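Independent shops enter the festive quarter with fuller order books, says traders' association

Independent retailers and repair businesses in the Galtberg district are entering the final weeks of the year with stronger orders than at any point since the district's market hall was refurbished, according to the chair of the Galtberg Traders' Association, who spoke to this bulletin in November at the association's office above the hall.

The association represents 579 member businesses, most of them employing fewer than ten people. Its members include grocers, tailors, opticians, hardware merchants, booksellers and a growing number of workshops that mend household and office goods. The chair, who has run a drapery business in the district for much of a working life, said that the mood among members was better than it had been a year ago, although it varied a good deal from one street to the next.

"The shops on the hall side are busy from the moment they open," the chair said. "Those on the river side are still waiting for the footfall they were promised when the bus route was moved. I would not want anyone to read a good figure for the district and suppose that every member is having a good season."

Asked what lay behind the improvement, the chair pointed first to the return of office workers to the streets around the old customs house, and secondly to a change in the way shoppers spread their spending. Customers who once made all their seasonal purchases in a single fortnight are now placing deposits as early as September and paying the balance in stages. The association's deposit scheme, which sets out common terms for holding goods, has been taken up by 59 members so far.

"It began with furniture and it has moved to almost everything," the chair said. "A family will put something down on a winter coat in the autumn and collect it when the weather turns. The shopkeeper knows what has been sold and can order accordingly. In former years we were all guessing in October and regretting it in January."

The terms of the scheme are brief. A member may ask for a deposit of no more than a fifth of the price, must hold the goods for at least two months, and must return the deposit in full if the goods cannot be supplied. Where the customer withdraws, the member may keep a handling charge, provided that the amount was written on the receipt. The chair said that most of the complaints received so far had concerned receipts on which no charge had been written at all, and members have since been sent a standard form.

The interview turned next to the cost of stock. Wholesale prices for cotton, glassware and dried fruit have eased since the spring, but carriage charges have not. Several members who used to take weekly deliveries now share a van from the Pritmont depot and divide the cost by weight. The arrangement has not been without difficulty. A member dealing in lampshades, the chair observed, pays very little under such a system and takes up half the van.

"We have had two long meetings on that subject and we shall probably have a third," the chair said. "Charging by volume would suit the ironmongers and would not suit the milliners. My own view is that we shall settle on a mixture of the two, but it is for the members to decide."
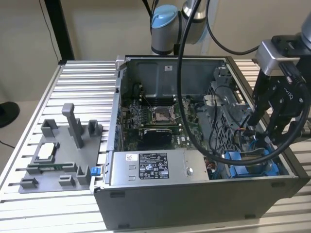 Photo: Galtberg Traders' Association

On the subject of repairs, the chair was noticeably warmer. Workshops now make up a larger share of new members than any other trade, and several established retailers have opened a repair counter of their own. Shoe and watch repairs remain the steadiest earners. Demand for mending small electrical goods rises sharply after the new year, when households look again at what they already own before deciding whether to replace it.

"A repair brings the customer through the door twice," the chair said. "Once to leave the thing and once to fetch it. My colleagues in retail were slow to see the value in that, and I include myself. We put in an alterations table only three years ago and it now pays the wages of the person who sits at it, with something left over."

The difficulty, the chair continued, lies in finding people with the necessary skills. The technical college at Aguiar offers an evening course in repair work, but places are limited and the journey is awkward for anyone who finishes work at six. The association has asked the college whether part of the course might be taught in the district and expects a reply before the end of term. It has also offered to meet the cost of tools for members' employees who complete the first stage.

Rents were a matter on which the chair spoke more guardedly. Leases on the ground floor of the market hall come up for review next year, and the managing company, Flirum, has yet to set out its proposals. The association has asked that any increase be introduced over the life of the lease and that members with fewer than three employees be considered separately.

"Our relations with Flirum are courteous and I should like them to stay so," the chair said. "They have kept the building in good order. The roof does not leak, and those who traded there before the works will remember when it did. But a small shop cannot find a large sum in one quarter, however good the Christmas has been, and we have told them so in writing."

The chair was also asked about opening hours. Some of the larger shops in the district have proposed trading 365 days a year, a suggestion that has found little favour among smaller members. Family businesses in particular have said that they could not staff a shop on public holidays without closing on other days to make up for it. The association does not intend to set a common rule. It will, however, publish a list of members' holiday hours at the start of December, in the hall and on its website, so that customers need not make a wasted journey.

"People forgive a shop for being closed," the chair said. "What they do not forgive is coming across town in the rain for a shop that said it would be open."

Late-evening trading will nevertheless return for the season. Shops on the main parade may stay open until 9pm in the three weeks before Christmas, and the car park behind the hall will be free after 5pm throughout that period. Stallholders in the yard have been asked to clear their pitches by 9.30pm so that the lane can be swept. Members wishing to take a pitch should apply through the association's office, where a small number remain, chiefly at the northern end.

Looking further ahead, the chair expected a quieter spring. Household budgets are still tight, and a good part of the money now being spent in deposits would, in other years, have been spent later. Members have been advised to be careful in placing orders for Easter and to speak to their suppliers early about returning unsold goods.

"I have seen good winters followed by very thin springs," the chair said. "We had one where I sold more umbrellas than dresses. The businesses that came through it were those that had kept a little back, and that is what I am telling newer members when they ask me."

The association's annual meeting will be held in the upper room of the market hall in February. The charging basis for the shared van and the extension of the deposit scheme to repair work are both on the agenda. Motions from members should reach the office by the middle of January.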